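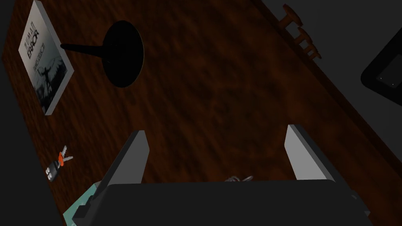

Simulated tabletop cell, gripper open, with a book and keys on the work surface.

About Siritz

Siritz writes and maintains operating rules for robot manipulation work. Our customers are laboratories and small manufacturers that run arms with parallel grippers on tabletop tasks, in simulation and on hardware. We do not build robots or sell software. We deliver written rules, the test procedures that go with them, and an audit against both.

The office is in Tuvthorpe. The test floor is in the same building and is open to customers on Tuesday by appointment.

What we publish

Our main document is the Mussa practice, now in version 2. It covers scene preparation, gripper state, approach and release, stopping conditions, and record keeping. Each rule has a number, a statement, a test and a list of permitted exceptions. A rule that cannot be tested is moved to the notes and is not audited.

Fulero is the scene library used for the tests. It contains 3000 rendered scenes of household and office objects on tables, desks and counters. Lighting, surface color and viewpoint vary. Object placement is deliberately untidy in most of them, as a rule that only holds on a clear table is of little use to our customers.

Rules most often asked about

Start state. The gripper begins each trial open, with both fingers clear of every object. The start state is logged before the first motion command.

Small and thin items. Keys, cords and similar items are treated as obstacles unless the task names them. Partial occlusion by the gripper does not remove an item from the obstacle list.

Dark surfaces. Where objects and background are close in tone, the operator confirms object boundaries from a second viewpoint before the trial is accepted.

Items outside the work surface. Anything resting beyond the table edge is out of reach by rule, even when the arm can physically get to it.

Stopping. A trial with no progress for 45 seconds is stopped and recorded as incomplete. It is not recorded as a failure, and the two are reported in separate columns.

Records. Every trial keeps its scene reference, rule version, operator initials and outcome. Edited records keep the original entry.

How an audit runs

A standard audit uses 630 trials drawn from Fulero. The customer supplies the control software and one operator. We supply the scenes, the scoring and a reviewer who has had no earlier contact with the project. Findings are sent in draft, and the customer may dispute any of them in writing before the report is closed. Disputed findings stay in the report with both positions shown.

Hardware audits follow the same order but are done at the customer's site. A valid risk assessment for the cell must be in place before we arrive. Our audit does not replace it, and it is not a safety certification.

Staff

Gitau Kioko, managing director
Unathi Hendricks, rules editor, Mussa practice
Erasto Were, scene library
Obadia Langat, audits and scheduling

Revisions

The Mussa practice is revised every May. Proposed changes should give the rule number, the suggested wording and at least one scene reference. Proposals without a scene reference are held until one is supplied.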